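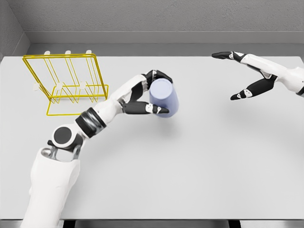

Yellow dish rack on a white tabletop

Kitchen Share FAQ

Hi, I'm Tharun Salian, and I run the bookings for the shared kitchen at Tillov. I get the same emails over and over (which is fine, I like email!), so I've put my answers in one place. Last updated June 28, 2019.

Do I have to live in the neighborhood to book?

Nope. Most of our regulars walk over, but we have a soup maker who drives in from Magagula and a pair of sisters who come by bus with a cooler full of dumpling filling. If you can get here, you can cook here.

How much does it cost?

It's $11 an hour, and you pay for the hours you book even if you finish early. A full-day booking is $94 and runs from opening to close. I don't do half days anymore — I kept messing up the calendar.

Is there a deposit?

Yes, $134 the first time you book. You get it back when you tell me you're done with the kitchen for good, minus anything broken. One chipped bowl won't cost you anything. The blender would.

Can I sell what I make?

You can if your own paperwork allows it. I can't tell you what license you need, so please ask the county before you print labels. I'll happily write you a letter saying where you cook, just give me a few days.

What's in the kitchen already?

Two ovens, six burners, a big mixer, sheet pans, stock pots, mixing bowls and more wooden spoons than anyone needs. Knives you bring yourself. Same goes for piping bags, and for spices, unless you enjoy cooking with a very old jar of paprika.

Do I need to wash up?

Please do, and please dry things and put them back before you go. Fifteen minutes of your booking should be set aside for this. I know it's tempting to leave a rack full of bowls to drip overnight, but the next person might be in at six in the morning wanting that counter for bread.

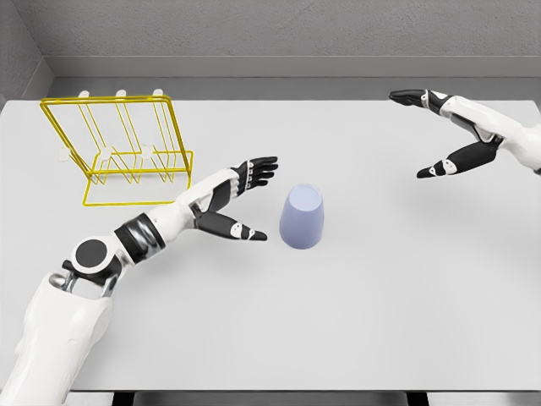 A cup, upside down, and the dish rack

Can I leave ingredients in the fridge?

Overnight, yes, if your name and the date are on it. Longer than that, ask me for a shelf. There are five shelves and they go fast before the holidays. In February you can usually have your pick.

Can my kids come along?

Kids over ten are welcome if you're keeping an eye on them. Little ones, I'm sorry, no. I have two of my own and I know what a sitter costs, but the ovens open right at toddler height.

I'm allergic to nuts. Is it safe for me?

I can't promise that. We do a good scrub between bookings, but people bake with almonds and peanut butter in here all the time. If it's a serious allergy I'd look for a nut-free kitchen.

Where do I park?

Behind the building, next to the Sesport store. Their spots are marked, so use the unmarked ones by the fence. For unloading you can pull right up to the side door and put your flashers on.

How do I cancel?

Email me two days ahead and I'll move your booking or refund it, whichever you like. After that I keep the fee, unless you're sick. If you're sick, stay home and write to me when you feel better!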